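Folding Striped and Plain Garments on a Small Table: Effect of Method on Stack Height and Edge Alignment

Harvey Kennedy and Huguette Campbell
Household Textiles module, Evandale
Submitted 17/05/2024

1. Introduction

Folded clothing takes up less room when the folds are flat and the edges of one garment line up with the next. Most advice on folding assumes a large, square surface such as a bed or a dining table. Many students in shared housing have neither free. This project looked at how well two common folding methods work on a small table, and whether the pattern of the cloth makes any difference to the person folding.

The work began in January with a short trial using towels. The towels were dropped from the main study as their thickness hid any difference between the methods.

2. Aims

The first aim was to compare the height of a stack folded by the thirds method with one folded by the halves method. The second was to record how far the edges of each folded garment strayed from a straight line. A third aim, to compare folding times, was added at the request of our supervisor and is treated briefly in section 5.

3. Materials and method

The garments were jersey tops and light woven shirts, all washed and dried before use. They were sorted into striped and plain groups. No garment with a hood or a zip was included. The same garments were used for both methods and were shaken out between trials.

In the thirds method, the garment is laid face down, the sides are brought in to the middle and the length is folded up in three. In the halves method, the garment is folded once down its length, the sleeves are laid back across the body and the result is folded in two and then in two again.

Each method was carried out 30 times by each of us. After every trial the garment was placed under a flat board for 5 minutes before measuring. Edge drift was taken as the largest distance between the folded edge and a steel rule laid alongside it. Stack height was taken at the middle of the stack with the board still in place.

Trials were spoiled if the garment slid off the table or if the person folding had to start again. Spoiled trials were noted and repeated.

4. Results

The thirds method gave the lower stack for jersey tops. For woven shirts the two methods could not be told apart, as the collars set the height of the stack whichever way the body was folded. Turning alternate shirts end for end reduced this effect but made the stack harder to lift.

Edge drift was greater for the halves method in both groups. Most of it came from the second fold, where the sleeves lie inside and push the upper layer sideways. Drift in jersey was also affected by stretching. A top pulled tight before folding looked straight at first and crept back under the board.

Kennedy had more spoiled trials than Campbell in the first session. The gap closed once he stopped lifting garments by the shoulders.

5. Stripes as a guide to folding

Stripes were expected to help, as they provide a ready line to fold along. This held only where the cloth had first been laid flat. When a striped garment is left bunched, the lines follow the slack in the fabric and give a false direction. The navy and white one on the tan tabletop shows the difficulty: the narrow stripes at the left run mostly downward with a slight bend, while those next to them sweep diagonally towards the lower right, and near the hem they turn into small curls. A fold begun from either set of lines would not be square to the other. We therefore took the hem as the reference edge and used the stripes only as a check after smoothing.

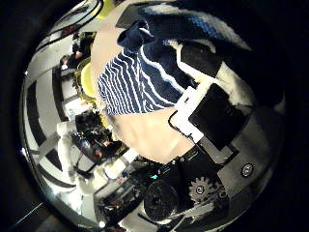 Folding times for striped and plain garments were close. Time saved in lining up the fold was mostly spent in smoothing the cloth beforehand.

6. Sources of error

The board was not heavy enough to press the woven shirts fully. The steel rule was read by the person who had done the folding, and readings should have been taken by the other partner. Damp weather in the second session may have softened the jersey, but humidity was not recorded.

7. Further work

The thirds method should be tested on a rounded table and a square one of equal area. Heavier knitwear was left out of this study and would need a different way of measuring edge drift.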